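News from the Skillari project: collecting examples on two arms

Since June the team at Indberg has been recording demonstrations for the Skillari project. Many readers asked us how this work looks from day to day, so we want to give a short report in this issue.

The goal of Skillari is to teach a pair of robot arms small handling jobs, for instance to pick up a battery and put it in a container. We do not write a program for each movement. A person guides both arms through the job, and the computer saves the joint positions together with the camera pictures. One such recording we call an episode. For the battery job we planned 300 episodes, and this number should be complete before the next newsletter.

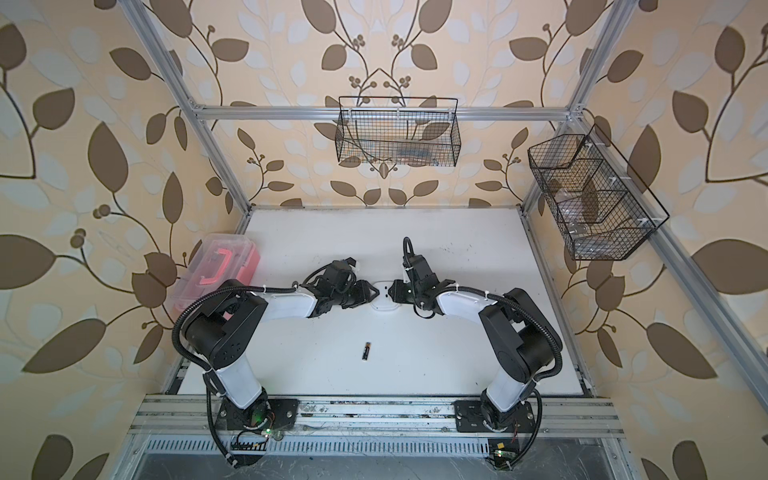

One episode takes 35 seconds when the operator has some practice. In the first week it was more like a full minute, and many recordings had to be thrown away. The most common mistake was that the operator stopped in the middle to think. For a person this is a normal thing to do, but the model learns the pause also, and later the arm stands still at the same place. Now we ask everybody to do some dry runs before the recording begins.

We also changed how the objects are placed. At the beginning the battery was put down almost always in the same spot, and the first trained model was good only there. Now the operator gets a new start position from a list before every episode, and the direction of the battery changes too. It makes the work slower, but the results from the Prudlow test set became clearly better after this change.

A session is 60 minutes, then the operator must take a break of 30 minutes. This rule came from our colleagues at Albers, who had seen that the movements become less clean when people are tired. We did not believe it at first. Then we compared our own episodes from the beginning and the end of long sessions, and we had to agree with them.

Every episode is watched again by a second person, who marks it as good, usable or bad. Bad ones are kept in a separate folder and are not used for training at the moment.

We are still looking for operators for the afternoon sessions, from 2 p.m. Experience with robots is not necessary, and left-handed people are very welcome. Please write to the Skillari mailbox if you would like to try it.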